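The Second Arm
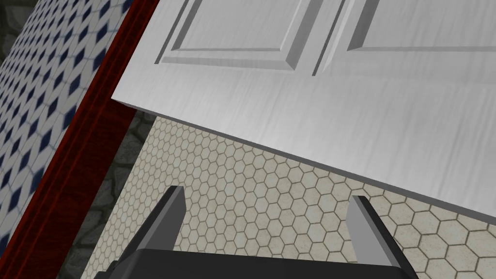

Kalliopi Chrysikopoulos had been given until the end of March to say how the Clelham house would spend its equipment money, and she had spent most of February sharpening pencils. It was a good, sensible sum, more than they had ever had at once, and she felt towards it much as her mother used to feel towards a large fish, which is to say proud and rather worried about where to begin. On her screen the trial door stood waiting, white and panelled, with its dark red trim and the blue diamonds in the tiles beside it, and the gripper held its two fingers open over the honeycomb floor. She had grown fond of that floor. She would have liked it in her own bathroom, if her own bathroom had been the sort of room that anyone spent money on.

"You're dawdling," said Glykeria Gavalas, coming in with the tea and sitting down on the radiator, as she had done every afternoon for years in spite of two perfectly decent chairs.

"I'm budgeting."

"You're looking at tiles."

Kalliopi turned the quotation round so that they could both read it. Yatsenko would sell them one arm now and a second at a kinder price, provided both were ordered together. Skandcombe would sell them a single arm, slightly better, with a service visit thrown in and 104 pages of terms that Glykeria had read in the bath and pronounced tedious but fair. Either way there would be a bench to buy, and a guard rail, and a real door in a real frame, for the old people at Gukcombe did not live inside a computer and would want their doors opened in the ordinary world, with draughts and swollen wood and a cat on the other side.

"How much is the door?" asked Glykeria.

"With the frame and the fitting, 666."

"Pounds? For a door?"

"It has to be hung properly. And then hung again on the other side, when we've worn out the first set of hinges."

Glykeria drank her tea and thought about this. She had come to the work from running a school kitchen, and she had a great respect for anything that would be used hard every day by people in a hurry. In the kitchen, she said, they had once bought a splendid mixer and then had nothing left for bowls, and the mixer had sat under a cloth until the summer, looking like somebody's aunt.

"So you'd take the one arm," said Kalliopi.

"I'd take the one arm and plenty of bowls. Spare fingers, love. Handles, round ones and long ones, and that nasty sort with the button. And keep nearly 2,000 back for whatever we've forgotten - there's always something, and it's always the plug."

Kalliopi wrote "bowls" at the top of a clean sheet, crossed it out and wrote "spares", and then, after a moment, put "bowls" back again in brackets. It was getting dark over the car park. She worked down the page line by line, carriage and cabling and the guard rail, while Glykeria read out the prices in the voice she had once kept for the dinner register, and when they reached the door neither of them tried to make it any cheaper.

"Which colour?" said Glykeria, with her finger on the supplier's list.

"White," said Kalliopi, and reached for her tea.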